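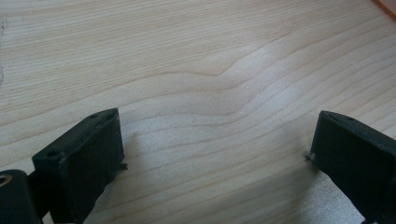
Indexing a Free Weekly: What We Did With the Clavitthorpe Saver
Speaker notes, Mar 15, 2020

Slide 1. Opening

Thank the hosts. Say where the handout is.

The talk runs 34 minutes if I don't stop for questions in the middle. Ask people to hold the long ones. Short ones are fine any time.

The Saver was a free weekly paper. It was mostly ads, with a page or two of local news, church suppers, school lunch menus, lost dogs and legal notices. Every house in Clavitthorpe got one whether they wanted it or not. Most people threw it out, so the library's set is the only long run we know of. It has 775 issues, with gaps.

Ask for a show of hands: who has a paper like this in the back room? Who has an index to it?

Slide 2. Why a free paper is worth the trouble

The daily from the county seat covered the big stories and is already on microfilm. What it left out is what people come to the desk asking for. When did the shoe store close? Who had the dairy route before the highway went in? What was in the building where the dentist is now?

The ads answer a lot of that. A store that moves takes out an ad saying so. A store going out of business takes out a bigger one. Prices are in there too, and phone numbers, and the names of clerks when the owner wanted customers to ask for them.

Read the tire ad from the handout out loud. Then ask what facts are in it. People usually get the address and the price and miss that the shop was open evenings, and that it took trade-ins on snow tires in January.

Slide 3. What we had to start with

An old card file, 900 cards, typed and handwritten. Whoever made it was interested in weddings and obituaries and in very little else. It stops partway through the run with no note.

We kept the cards. We entered them first and marked each entry as coming from the card file, so that anyone using the index can tell old work from new. Some of the cards have wrong page numbers. We did not fix those on the card. We fixed them in the entry and put the card's number in the notes field.

If you inherit a file like this, don't throw it out after you've typed it in. We have gone back to ours many times.

Slide 4. Picking the fields

We started with too many. The first version had a field for the size of the ad in column inches. It took forever to measure and no patron has ever asked for it.

What we use now:
Volume and issue
Page
Heading (person, business, street or subject)
Type (news, ad, notice, letter, photo)
A note of one line
Initials of the indexer

Printed date is filled in from a table when you enter the volume and issue. That saves typing, and it catches mistakes. If the date that pops up doesn't match the paper in front of you, stop and look at the masthead again.

Slide 5. The heading list

Spend the most time on this slide.

Business names change. The same hardware store turns up under four names and the first one never goes away in people's memory. Pick one heading for each name as printed and make a see-also between them. Don't fold them all into the last name. A patron looking for the old name should find the old name.

The example I use is Man. It was a menswear shop, one word on the sign. In the index it was useless. Searching for it brought up every headline with "man" in it, plus half of the help-wanted ads. We changed the heading to "Man (clothing store)" and did the same for every other business with a common word for a name. Do this early. We did it late and had to go back through a lot of entries.

Streets: use the name as printed, then a cross-reference to the current name.

Married women: the paper almost always used the husband's name. If the woman's own first name is anywhere in the item, she gets her own heading. If it isn't, enter her as printed. Don't guess from other sources. Put guesses in the notes field and say where they came from.

Slide 6. Software

We use Kurero. I'm not here to sell it. A spreadsheet would have done the job for the first year, and if you have one indexer and a small run you can stop at a spreadsheet.

We changed over when two people started working at the same time and began saving over each other. Things we like in it: the heading list is a pick list, so there are fewer typos. It keeps a record of changes. It exports to plain text. Things we don't like: printing is clumsy, and it sorts numbers as words unless you put zeros in front.

Whatever you use, export everything once a month and keep the copy in another building.
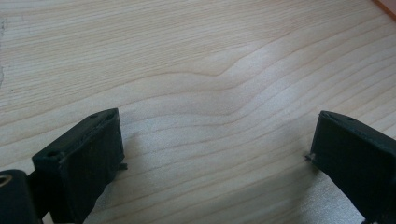
Vol. 34, No. 20

Slide 7. One issue from start to finish

Use this number of the Saver for the walk-through. The copy is in the handout. It's an ordinary issue, no fire, no flood.

Front page. The school board voted to put off the new roof. One entry under the school, one under the board. The members who spoke are named, so each gets a heading. The ones only listed as present do not.

Also on the front, a short item on the water main at the bottom of the hill. Street heading, subject heading, done.

Page 2. The supper notices. We give each church one entry per issue no matter how many notices it has. Some of you will disagree with that. We tried it the other way and the church headings got so long that people quit reading them.

Page 3. Full-page grocery ad. One entry. We don't index prices. We do put "prices listed" in the note so that a student doing a project can find them.

Page 4. Classifieds. We index these only when they name a business or give notice of a sale of a house or farm. Kittens are left out. I know there is some feeling about the kittens.

Back page. Legal notices. Index every name. These are dull to do and they get used more than anything else in the file. Give people a minute here to look at the notices in the handout and pick out the headings themselves.

Slide 8. Pace

A clean issue takes 20 minutes once you know the heading list. A new indexer will take a good deal longer and should. We don't set quotas. The one time we pushed to finish a volume by a certain date, we ended up redoing most of it.

Work in full issues. If you have to leave, finish the page and write down where you stopped on the slip. Don't trust yourself to remember.

Slide 9. Checking

A second person checks one issue out of every volume, picked by the person who didn't index it. If it has more than a few errors, check another. Most of our errors are page numbers. Next most common is a missed name in a list.

Patrons find mistakes too. Make it easy for them. Ours can fill out a slip at the desk, and whoever fixes the entry puts initials on the slip and files it.

Slide 10. Handling the paper

Newsprint gets brittle. Clean, dry hands, no gloves. Turn pages from the top corner. Use pencil only, and keep drinks on another table. Lay the volume flat and support the cover side that's lighter. If a piece comes off, put it in an envelope, write the volume, issue and page on the envelope first, and put it in the front of the box. No tape of any kind.

Slide 11. What we'd change

Write the rules down before the first entry. We had ours in an e-mail for a long time and there were two versions of the e-mail.

Number the boxes on the short end.

Ask the local shops for old copies sooner. Two of our gaps were filled from a drawer at the feed store.

Slide 12. Questions

Leave the field list up on the screen. If no one starts, ask how other places handle obituaries that run twice.

Extra handouts are by the door. The blank heading sheet is on the last page and can be copied.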